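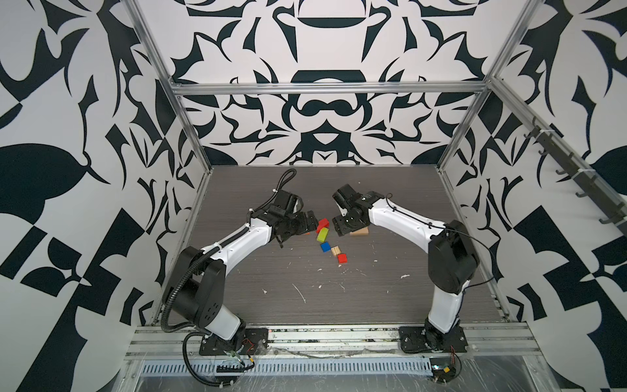
Two arms work over a set of small blocks inside a cell built on aluminum extrusion.

When the Dendholm Technical Institute opened its automation wing, the equipment budget covered a single line item: one enclosed cell with two arms. The planning that led to that purchase took longer than the installation, and the institute has since been asked by several regional colleges to describe how it was done.

The process began with a list of tasks. Department heads were asked to submit the operations they expected students to carry out in the first two terms, with no reference to brand or price. Picking, placing, stacking and handing parts from one arm to the other appeared on nearly every form. Heavy lifting appeared on none. Tyra Amundsen, head of procurement, used the forms to rule out the larger industrial machines on which the first estimates had been based.

"We had been pricing floor anchors and safety fencing for work that fits on a table," Amundsen said. "Once the list was in front of us, half of the original budget no longer had a purpose."

Three suppliers were invited to quote. Skumton offered a finished cell with a service contract. Otetti quoted for arms alone and left the enclosure to the buyer. Oksanen proposed a mixed package in which the frame arrived as cut extrusion and was assembled on site. The institute chose the Oksanen package, chiefly for the freedom to move a rail or add a bracket without a change order.

The quotations were hard to compare. One included freight and excluded power supplies, and another did the reverse. Amundsen's office rebuilt all three on a common sheet with separate rows for mounting plates, cable management, cameras, spare grippers and staff hours. The staff hours caused the most discussion. Assembly and wiring had been entered at zero in the first draft, on the theory that salaried technicians cost nothing extra. The finance office returned the sheet with a request that the hours be charged in full.
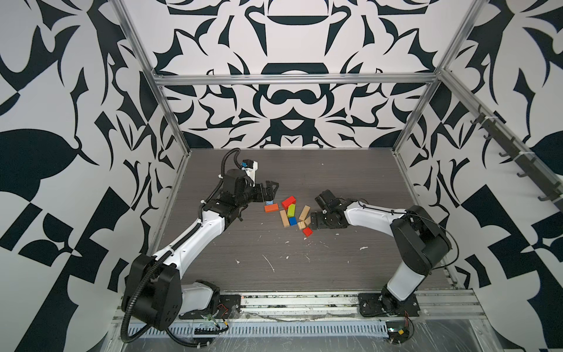 Nadiia Sirko takes a different view of the decision, writing that a college with fewer technicians would do better to pay for the finished cell and accept the higher invoice. In her experience the savings on a self-assembled frame are spent within a year on labor that appears in someone else's budget.

The institute's records lend some support to that position. Cabling alone consumed 5 working days more than planned. Against this, the department now carries out its own repairs, and no outside service visit has been billed.

Consumables and small parts were budgeted as an annual sum of $2,109. Actual spending in the first year came to $1,675, and the remainder was moved to a reserve for replacement grippers. The blocks used in practice sessions were charged to teaching materials and do not appear in either figure.
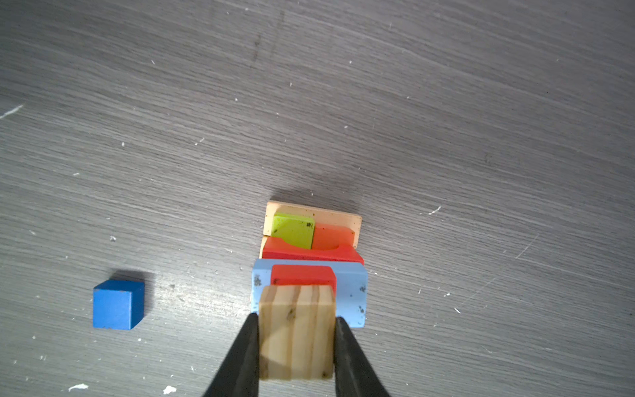 A gripper closes on a plain wooden cube in front of a compact arrangement of colored blocks.

Remedios Sison, who teaches the introductory course, asked during planning that the practice parts be cheap and varied in shape. Rectangles, cubes and pieces with curved cutouts place different demands on a gripper, and students learn more from a range of them than from one machined sample. She also asked for cameras at the wrist, a request that had been cut from the first estimate and was restored in the second.

Use of the cell is logged by the hour. The first year closed at 532 hours, with the heaviest demand in the evenings and on Saturday. A second cell is under review, and the request is expected to go forward in August. It will include a longer allowance for wiring, a full set of spare cables and a written handover period during which the supplier remains on call.

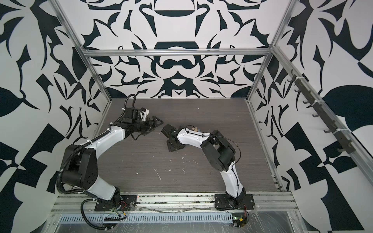 Both arms are mounted on the near rail, with a slotted cable tray below.

For colleges at an earlier stage, Amundsen recommends settling the floor plan before requesting quotations. Bench depth, outlet positions and door width all affected the final price at Dendholm, and each was measured after the first quotation had arrived. The comparison sheet, with supplier prices removed, is available from the procurement office on written request.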